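Aquaculture handout, unit 2 — pond-side water quality and stocking

Typed up fast from my board notes, so check against your own. Z. Berisha (Zlatko) is covering the March sessions, same handout.

## Recap

- warmwater pond = a living system, the fish are only part of it
- plants + algae make oxygen in daylight, everything breathes at night
- lowest oxygen is just before sunrise. NOT mid afternoon
- cloudy still days are trouble, less oxygen made and less wind mixing

## Dissolved oxygen (DO)

Measured in mg/L, or ppm, same thing for us. Catfish will feed well at 5 and up. Under 3 they go off feed, under that you start seeing them at the surface gulping. By then you're late with the aerator.

Warm water holds less oxygen than cold. Fish need more when it's warm. Both go the wrong way in August — that's why most kills are summer kills.

Take the reading in the same spot, same depth, every time. Kamstead crew reads off the end of the dock and again by the drain. The two never match, write down both.

## Ammonia

Comes out of the gills mostly, plus rotting feed. Two forms:

1. un-ionized (NH3) — the toxic one
2. ionized (NH4+) — much less so

Test kit gives you the total. You need pH and temp to get the toxic share off the table. Higher pH = more of the bad form. Afternoon pH can climb to 9 in a green pond, so a total that looked fine at breakfast may not be fine at 4 pm.

What to do: cut feed first. Then look at water exchange if you have the well for it. Don't lime a pond that's allready at high pH.

## Stocking example

Kamstead pond 2. Inventory after the seine was 1,564 fingerlings, sample of 40 weighed in a bucket of water (tare the bucket!!). Average weight times count = total biomass. Feed is a percent of biomass, not a percent of what the bag says.

Re-sample and redo the feed rate as they grow. Old rate on bigger fish = underfed and uneven.

## Sampling and record keeping

Scale and gill samples get mixed up more than anything else in this course. One fish, one label, written before the fish comes out of the net. Pencil on waterproof paper, ink runs.

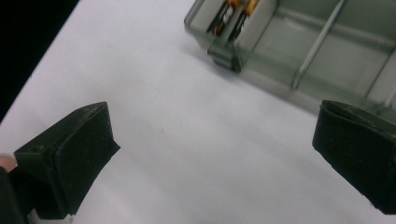

Gill clips go bad quick so work on the freshly dead or the still-moving fish, never one that's been floating since morning. Wet mount, pond water, look right away. Otoliths are slower work and can wait for the bench. Clean them, dry them, one pair to a compartment; a see-through organizer box on a white work surface is a good setup for that, you can check what's in it without popping the lid. Label the box too, pond and month.

Log sheet columns: pond, time, DO, temp, pH, total ammonia, feed given, dead fish. Zero dead gets a 0, not a blank. A blank means you didnt look.

## For next time

- read the Skamen hatchery case, the part on egg masses and paddle speed
- Pascu pond map, mark where you'd put the aerator and which way the wind comes
- bring calculator, phones get wet
- Zilex worksheet, front side only

Quiz is on DO and ammonia. Stocking math is on the one after.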